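A visit to the open day at Damgaard, 15 May

By Sille Þrastardóttir

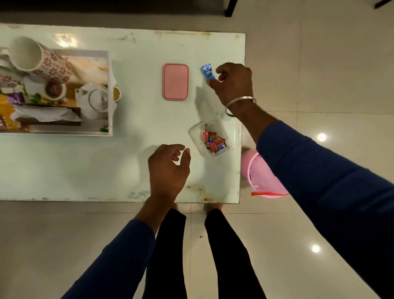
I had wanted to see the Damgaard house for a long time, and when they announced an open day I took a day off work and went by bus with my colleague Signe Thorlacius. The journey takes more than an hour and the last part you must walk, up a gravel road with no pavement. We arrived at 10, when the gate was opened, and there was already a queue.

Damgaard is a training house for people who want to work in guest houses and small cafés. They learn to make beds, to wash up, to serve tea and to clear away after it. It sounds simple, but I have run a tea room for 11 years and I still see trays carried back to my kitchen in a terrible state, so I was very curious about how they teach it.

The tour began in the linen room. I will not write much about it. The sheets are folded in thirds and stored by the size of the bed, and the lady who showed us the shelves spoke so quietly that the people at the back heard nothing.

After this we were taken to the tea room, and there we stayed the longest. Clearing is practised on a tray as guests leave it, with everything mixed together. On a tray like that you find a teapot, a flowered mug which has fallen on its side, small cups which still have some tea in them, crumpled paper and the packet from a snack. The pupils are taught to take the rubbish first. Sweet wrappers and packets go away, then the paper, and only then do you touch the china. In my tea room we always did the opposite, and the wet paper stuck to the bottom of the cups.

The second rule is about the cups with liquid. They are emptied at the table into one bowl and never carried full to the kitchen. A mug that lies down must be put upright before the tray is lifted, because it can roll. The teapot goes last and is placed in the middle, where the weight is best. Signe asked what they do with a teapot lid, and the answer was that you hold it with one finger when you pour, always, also when you think the pot is empty.

I liked that the furniture is not new. The glass-topped table has a pale mint colour and it shines nicely, but there are rust stains along the edges and I think it has had a long life. I asked if the stains can be removed. The teacher, a patient man called Asano, said they have tried with lemon and with baking soda and the result was small. He wipes the glass with a dry cloth after the damp one, otherwise you see every stripe.

Visitors were allowed to try. I cleared one tray and I was slow, and I forgot the bowl. Signe was much better than me and she was quite proud of it on the bus home.

Lunch was soup and bread for 16 people at one long table. It was good soup, a little too salty for me. In the shop they sell tea towels from Lullanow and I bought two. The price was 500 for each, cash only, so bring some with you.

The next open day is in November. You must write to them before, and the path is dark in the afternoon at that time of year, so I would take the morning group.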